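Reading time: 2 min

White Clothes, Spray Bottle and Folding: Your Questions

I receive many messages about how I keep white cotton smooth without an iron. I collected the answers on one page in May, and I add to it when a new question comes. — Cauã Bezerra

Do I need a special spray?

No. I use plain water in a simple bottle of 700 ml. A ready product such as Timport smells nice, but on white cotton I see no difference. If your tap water is very hard, please use filtered water.

How much should I spray?

Less than you think. The cloth should feel cool to the hand, not heavy. Hold the bottle at a distance from the shirt, and let the spray fall like a light fog. If you see a dark spot, you are too close.

Can I work on the bed?

Yes, I do it always. Put a blanket over the mattress first and pull it tight. A fleece blanket holds the cotton in its place, so the shirt does not slide when you pull the hem. Its disadvantage is lint — shake the blanket at the window before you start.

In which direction do I pull?

For a T-shirt, from the shoulders to the hem, and then from side to side. Hold the hem at the seam, where the fabric is stronger. Never pull at the neck, it becomes wide and does not return.

And a top with straps?

Straps turn and curl in the washing machine. Lay the body of the top flat first, and only after this arrange the straps one by one. The place where the strap meets the top has many stitches and likes to stay crumpled, so hold it there and open it gently.

A top with straps and a T-shirt, both on the fleece blanket:

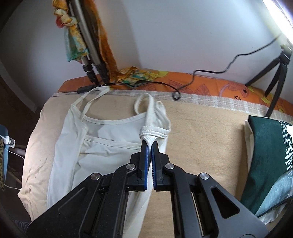
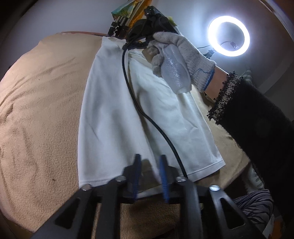 How long must it dry before I fold it?

I leave it 9 minutes when the window is open. In winter it takes longer. Touch the seams, they are always the last part to dry.

Can I do the same with colors?

Yes, but try first on the inside of the hem. My red Zirkholm shirt left a pink mark on the blanket, and I had to wash both again.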